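Desk sorting

From the Grorico household wiki, in the Paper and Stationery section. Last edited March 10, 2023

Desk sorting is the job of taking all the small stuff that lives on a table (pencils, crayons, rubbers, the calculator, whatever came out of somebody's pocket) and putting it into bins by kind. Some people call it a stationery sort or a drawer dump. In my family it was always "doing the pens", even when there was hardly a pen in it. I've been looking after this article for a while now, and I do love the subject, so forgive me if I run on a bit!

Name and scope

The article covers loose supplies only. Paper, folders and envelopes have their own page, and so does craft gear like glue and glitter (a horror of its own, see Craft cupboards). Computer bits are the grey area. A mouse or a charging cable isn't stationery by any definition I'd accept, but they always end up on the same table, so most sorters give them a bin and get on with it.

Spelling and naming note for our overseas readers: I say rubber and eraser more or less interchangeably and I've given up trying to be consistent. A texta is a felt marker. A lead pencil has graphite in it and always has, whatever your nan told you about lead poisoning.

What usually turns up

Pencils are the backbone of any desk. The ordinary yellow one is still the one I picture when somebody says pencil, and I'd guess it's the same for you. Slip-on eraser caps, the little cones that fit over the end, go on the pencil and stay with the pencil. I used to pull them off and keep them in their own tub, and then I had a tub of caps and a lot of pencils with worn-out ends.

Crayons are a different beast. They break, they shed their wrappers and they leave wax on everything nearby, which is why I never let them share with anything I'd mind cleaning. Short ones are perfectly good crayons. My rule is that if I can hold it in two fingers and draw a line, it stays. Wrappers are handy for matching up sets from different shops, although once the paper has gone you're sorting by colour and that's fine too.

Block erasers come in the wedge shape, which has a slanted end for getting into corners, and the small stubby sort. Pink, red, yellow, it makes no difference to the sorting. Keep them away from crayons, because a waxy eraser smears.

Staplers, hole punches and calculators are what I call the lumps. They don't nest with anything and they take up a bin each if you let them. I leave them on the desk beside the bins.

Choosing bins

Open plastic bins with a handle slot in the end are what I'd buy first. You can hook a finger in the slot and drag one towards you without knocking its neighbours, and there's no lid to lose. White, grey and beige are the usual colours in the shops. Length matters more than depth: a new pencil should lie down flat on the bottom. If it has to stand up in the corner, the bin will fill with leaning things and you won't see what's under them.

I've got a set of the Trarnberg ones, which are plain and square-cornered, and my sister swears by Proton trays with the divider. The Rizvi stacking kind look lovely in the catalogue but I find the bottom one never gets opened again. For a shared table, line the bins up in a row along the back, where everyone can reach and nobody's elbow does.

The order of work

Clear the lumps to one side first. Then take the longest things, the pencils and pens, as they roll and they're always lying across something else. Crayons next, then erasers, and cables last, coiled up before they go in. Test the pens on scrap as you go and bin the dead ones straight away.

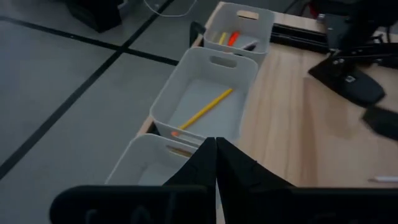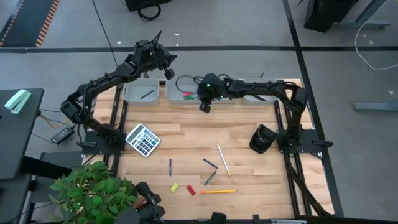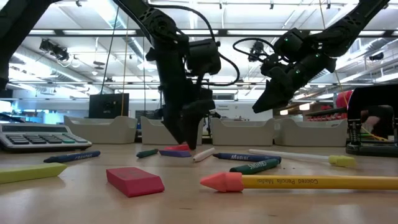
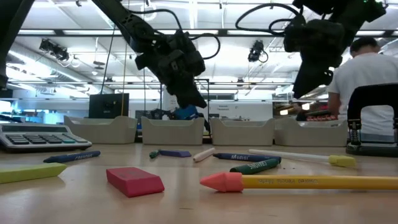
Table, bins and supplies.

Should pencils and crayons share a bin if I've only got a couple of bins to spare?

I'd keep them apart and let the pens move in with the pencils. Crayon wax gets onto pencil barrels and then onto your hands and your paper, and it's a nuisance to get off. If you really are stuck, stand the crayons in a mug or an old jam jar and save the bins for everything else.

How much is too much

A question that comes up on the talk page every July, when half of us are stuck indoors with the heater on. The biggest sort anyone has logged here was 1227 pieces, from a community hall cupboard, and that took two people most of a weekend. A family desk is far smaller. Mine came to roughly 600 the first time, once I'd emptied the kitchen drawer and the car as well, and I was a bit embarrassed, to be fair. I gave a good half of it to the local kinder.

You don't need to count, by the way. I only did it because the page had a table back then and I wanted to be in it.

Variations

Sorting by colour is popular with kids and looks terrific for an afternoon. It falls over once you want a pencil and there's one in every bin. Sorting by person works in a house where everybody has a favourite pen and will fight for it. Sorting by task (drawing, homework, bills) is what I do on my own desk, with the calculator parked at the bills end, and I'd recommend it to anyone who sits at the same table for different jobs.

There's also the no-sort method, one big tub for the lot. I lived like that for years. It's quick to tidy and slow to use, and the crayon dust gets into everything.

Cleaning the bins

Warm water and a squirt of dish soap will shift pencil dust. For wax, I use a dab of eucalyptus oil on a rag (test a corner first, some plastics go cloudy) and then wash as normal. Dry them properly before anything goes back in or the crayon wrappers will stick to the floor of the bin and tear.

See also: Junk drawers; Pencil sharpeners; Labelling; Cable ties and bread tags; Craft cupboards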